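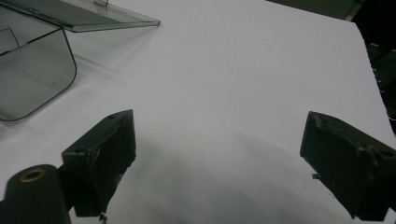 # Teaching the arm by hand: bench tips

These are the notes we keep taped inside the cupboard door, typed up so people can take a copy home. They cover showing a task with the hand-held gripper and with the remote handset. Most of them apply to any small arm with two fingers.

## Before you start

Clear the bench down to what the task needs. Cups, pens and phone chargers all end up in the recording, and the arm will learn to expect them.

Lay down a plain, light-coloured surface. A white sheet of paper or an offcut of cotton works well. If you use cloth, pull it tight and clip it at the back. A wrinkle that moves between takes will catch a fingertip sooner or later. Frayed edges are fine as long as they stay outside the area where the fingers close, but trim any long threads with scissors.

Light it from above and a bit to either side. You will always get some shadow from the gripper on the work surface, and that's no trouble if it stays soft. A single desk lamp throws a hard black shadow that can look like an object. Two lamps bounced off the ceiling are better. Close the blinds if the sun comes across the bench in the late afternoon.

## Clear and smoky plastic

See-through boxes, lids and trays are the hardest things to teach with. The surface underneath shows through them, so the outline is weak from most angles.

- Use smoke-tinted plastic before clear if you have the choice. The rim shows up darker.
- Turn the box so at least one edge catches the light.
- Wipe off fingerprints with a damp microfibre cloth. Skip ammonia window cleaner on acrylic, as it can craze the surface.
- With a hinged lid, decide if the task starts open or closed and write it on the task card. Rianne Kuipers lost a whole morning's takes on the Vallora job to a lid that started half open in some and shut in others.
- For a plain clear container, a strip of matte tape along the bottom edge helps. Leave the tape on when the arm does the job on its own.

## Holding the hand-held gripper

Hold it the way you'd hold a cordless drill, elbow in, wrist straight. Start every take with the fingers wide open and well back from the object. Pause for a breath, then move.

Go slower than feels natural, but keep moving. Long stops in the middle of a reach teach the arm to stop there too. If you need to think, abandon the take, go back to the start and think there.

Come in square to whatever you're picking up. Both fingers should touch at close to the same moment. If one gets there first, it shoves the object sideways and the other chases it. Light things like plastic trays are the worst for this.

Close until it's held and no further. People squeeze hard out of habit - a thin acrylic wall will flex, and a cheap one will crack at the corner.

Keep your free hand out of the way. Behind your back is good. If you steady the box with your other hand during the take, you've shown the arm a job it can't do.

## Using the remote handset

The handset is slower to learn and easier on the shoulders. A few habits help:

1. Stand or sit on the same side as the arm's base so left is left.
2. Drop the speed dial to 30 per cent for the first session.
3. Move along one direction at a time until you're over the object, then lower.
4. Let go of the stick before you press the close button.
5. Keep your thumb near the stop, and have someone else's hands well away from the fingers.

If you get the shakes near the end of a long session, have a cup of tea. Tired takes are usually thrown out anyway.

## How many takes

For a simple pick and place, 10 good takes will tell you if the setup makes sense. Run those, try them, then fix the lighting or the starting position before you record the rest. The lid-opening task on the Fekete bench ended up with 1,233 takes, and we'd aimed for 2,000. The last few hundred made little difference. Moving the box to more places on the sheet made a lot.

Shift the object a hand's width or so between takes and turn it a bit. Don't line it up neatly each time. Neat rows look tidy and teach very little.

Mark bad takes straight away. By the end of the day you won't remember which one you bumped.

## Looking after the fingers

Scuffs and chipped coating on the fingers are normal wear. Check the gripping faces with your fingertip. If there's a ridge you can feel, take it back with 400-grit wet and dry paper, then wipe off the dust.

Pick off bits of thread, glue and crumbs before each session. Tweezers are handy for the underside, where debris hangs on.

Check the screws weekly. Snug is enough, especially where they go into brass inserts. An overtightened insert spins in its hole and then the whole part has to come off. Filtent sells spare finger sets in pairs, and it's worth changing both together so they wear evenly.

Don't paint worn fingers halfway through a task. Calum tried it with a tin of grey primer and had to re-record from the start, as the earlier takes no longer matched.

## Packing up

Switch off the arm at the wall, open the fingers and hang the gripper on its hook by the handle. Roll the cloth, don't fold it. Write the take count and the lamp positions on the task card, and leave the card with the box.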